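Home | Datasets | Changelog | Contact

# nuvberg-shades

A table of lipstick and blush shades, with the shade the company prints next to the shade that ends up on skin. Maintained by Dymphna Scanlon, with swatching by Aoife Daly and Hyun-seo Wi.

Print this page | E-mail this page

## Why it exists

Cosmetics brands publish color values for their shades, or at least a little square on the product page that your screen turns into a color value. I have never believed those squares. I bought a "dusty rose" from Riquelme that was brown in the tube, orange on my hand and something close to brick by lunch. The square on the site was pink.

So we bought things, put them on people and measured. If you want a dataset that tells you which blush to buy, close the tab. We don't know. We have doubts about half the ones we own.

## What is in it

- `shades.csv`: 154 rows, one per shade
- `wear.csv`: repeat readings for the 19 shades we could stand to wear more than once
- `claims.csv`: the wording on the box, copied as printed, typos included
- `notes.txt`: everything that wouldn't fit in a column

Brands covered are Riquelme, Grirkstead and Wedstead's own store label. Riquelme is over-represented, mostly on account of one spring sale. Don't read anything into the averages across brands. People did that with the first version and then wrote to us upset.

## Columns in shades.csv

| column | what it holds |
|---|---|
| `shade_id` | our number, not the brand's |
| `name_printed` | name on the label |
| `finish_claimed` | matte, satin, cream, gloss, shimmer |
| `finish_seen` | same list, our opinion |
| `site_hex` | sampled from the product page square |
| `arm_L`, `arm_a`, `arm_b` | reading on the inner forearm, one coat |
| `wearer` | A or H |
| `limited` | yes if sold as a seasonal or collection item |

`finish_seen` disagrees with `finish_claimed` a lot. "Matte" in particular seems to mean whatever the marketing department had left over. Wedstead calls a visibly glittery plum matte, and when I asked at the counter I was told it was a "modern matte." That's in `claims.csv` too, though strictly speaking it was said and not printed.

## How the readings were taken

Clean forearm, no lotion that day. One coat, straight from the bullet for lipsticks and with a clean sponge for blush. Wait five minutes. Take three readings with a handheld color meter, same spot, and keep the middle one. Wipe with plain oil, wait, start on the next shade. No more than 11 shades in a session, after which skin gets pink and every reading drifts toward red.

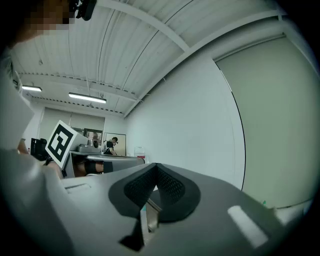
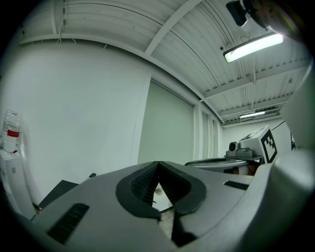
Balthasar Haslinger objects that forearms aren't lips, and he's right. Lips are darker, they move, and people lick them. We tried lips in April and the three readings were so far apart that I wouldn't have trusted any of them. Forearm numbers are at least repeatable. Whether they're useful to a person with a mouth is a fair question and I don't have a good answer to it.

## Things that are wrong with this

Two wearers. Aoife is very fair and cool-toned, Hyun-seo is light to medium and warmer. Nobody deeper than that was measured, so the set says nothing about how these shades behave on dark skin, and sheer products are exactly where that matters most. Please don't train a shade matcher on it and claim it works for everyone. I've seen the kind of app that results.

The `site_hex` values come from web squares, which brands change without notice. Grirkstead swapped 17 of theirs between our first and second pass. The lipsticks had the same batch codes as before. I kept the older values and put the new ones in `notes.txt`.

Testers and full-size products are mixed. I'd like to think they hold the same stuff. I have no way of checking.

Limited editions sell out, so almost nothing marked `limited` can be bought again and those rows can't be repeated by anyone, us included.

No prices. We had them and took them out. Every conversation turned into which one was worth the money, and a cheap lipstick that photographs well still isn't a color standard.

## Using the files

Plain CSV, UTF-8, comma separated. Empty cells mean not measured. A zero is a real zero. The Nuvberg loader script reads all three tables, but a spreadsheet does the job just as well and complains less.

If you convert `arm_*` to screen colors, say which white point you used. Two people can get visibly different pinks from the same row, and then each of them e-mails me.

## Corrections

Last full check of the tables: 17 May 2018. Darragh Hennessy found the swapped A and H labels in the Wedstead corals, and those are fixed. If you find another, send the `shade_id`, what you think it should say and how you know. "It looks different on me" is interesting but I can't enter it.

We take no samples from brands. One offered, on the condition that we use their adjectives.

## License

Free to use and change with credit to the project. Brand and shade names belong to whoever thinks them up.

6 comments | 14 shares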